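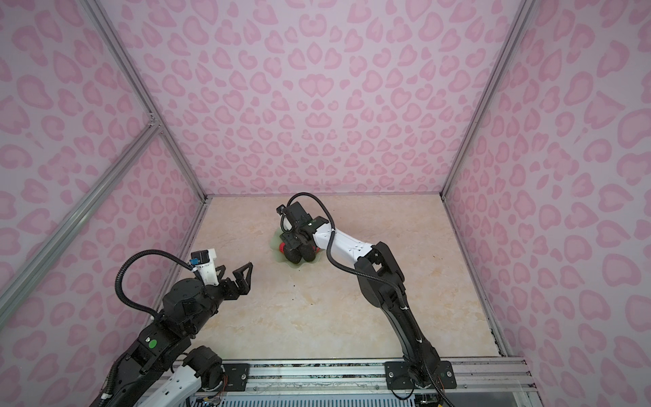

Pink leopard print on three sides, with silver posts at the seams.

So they've finally shut the bottom half of our road, and I have had a whole week of living at the wrong end of a diversion, which is long enough to have opinions.

The letter came through the door back in September. It was one of those folded sheets you nearly put straight in the recycling with the pizza menus, and I only read it because I was waiting for the kettle. Water main replacement, it said, between the bakery and the little bridge, with no through traffic and the parking bays suspended for 25 working days. I stuck it on the fridge and forgot all about it, as you do, until I woke up at seven to the sound of barriers being dragged off a lorry.

I should say that I'm glad they're doing it. That pipe has burst 4 times in the years I've lived here, always in a cold snap, and the last time the water came up through the pavement outside the Pivo bar and ran all the way down to the river like a second, smaller river. We were without taps for a day and a half. I remember queuing for bottled water with my coat on over my pyjamas and having a lovely chat with the people from the flats, so it wasn't all bad, but I'd rather not do it again in January.

What I hadn't thought about was how much of my ordinary day goes down that bit of road. The bakery, the post box, the bus, the short cut to the chemist. You can still walk through on one side, behind the orange netting, but it's narrow, and there's a good deal of standing back and smiling while someone gets a pushchair past. I've smiled at more neighbours this week than in the whole of the summer! The pavement plates make a tremendous clang when you tread on them, too, and I now know exactly what time the man across the way goes to work (early, poor thing).

The bus is the real nuisance. The number 11 used to stop practically at my door and now it goes round by the Bermúdez garage and up the hill, and the temporary stop is a pole in a bucket of concrete with a laminated timetable tied to it. The first morning I stood at the old stop for ages, with three other people, all of us very sure of ourselves, before somebody came out of the bakery and told us. By the time we'd trooped round the corner the bus had been and gone. The diversion adds more than 40 minutes to the trip into town if you hit it at school time. I've started taking a book, and I'm getting through it at a great rate, so there's that.

A few things I've picked up, in case you live round here and haven't been caught out yet. The bakery is open as normal and would very much like you to know it, as they've lost a lot of their passing trade. Go in and buy a loaf, and have one of the cheese twists while you're there. The Ornalier hardware shop is open as well, but you have to use the yard door at the back. Bins should be left at the top of the road by half past six in the morning, because the lorry can't get down, and yes, that does mean wheeling them up in the dark. And if you put our street into the Grokeo map on your phone it will cheerfully send you straight into the hole, so do warn anyone who's coming to visit. My shopping delivery ended up at the barrier with its hazard lights on and I went and fetched the bags in my wheelbarrow. I felt rather pleased with myself about that, apart from the eggs.

The water itself goes off for one afternoon when they switch us to the new pipe, and we're promised a card through the door beforehand. The foreman told me to run the cold tap for a few minutes afterwards and not to worry if it comes out cloudy. I've already filled the big saucepans, which is silly when we don't even have a date, and now I've nothing to cook pasta in.

I did ask him whether they'd be putting the zebra crossing back when they resurface. He said that was a different department.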